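Heltgate bench notes, 6/21/24
Adhesive peel, pale laminate panels, batch 3619
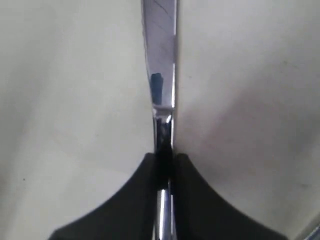 Polished metal tool, flat wide section at top, against a pale surface.

Continued from the May entry. Fodor sent the second lot of primer, so the panels now split into two groups: A with the old primer, B with the new. Adhesive is the same drum for both. Cure 60 hours at room temperature, weights on, no oven.

Peel at 90 degrees, slow speed. Group A averages 102 N per strip width, tight spread, failure inside the adhesive layer on every strip. Group B is lower and scattered. Three of the 8 strips in B let go at the primer and left bare panel over most of the length. The other five look like group A.

First guess was surface prep. Checked the log: both groups were abraded with the same grit and wiped with the same solvent on the same morning. B was primed second. Flash time before adhesive was not written down for either group. It has to be from now on.

Gunnel Solheim thinks the new primer skins over faster and the adhesive is going onto a closed film. Plausible. It would fit the bare patches, which are all at the end that was coated first. The Condach sheet gives one open time for both versions and says nothing about humidity. The Brikska hygrometer has been reading high all week, but I don't trust it until it has been checked against the one in the paint room.

Strip ends were started by hand before clamping. Start length varied more than I would like. Discard the first part of each trace when averaging; the spreadsheet now does this in column F.

To do:
Repeat B with flash time as the only variable, short and long.
Keep two A panels back as controls.
Weigh primer cans before and after coating.
Ask Fodor for the lot certificate.
Relabel the shelf, A and B panels are mixed at the left end.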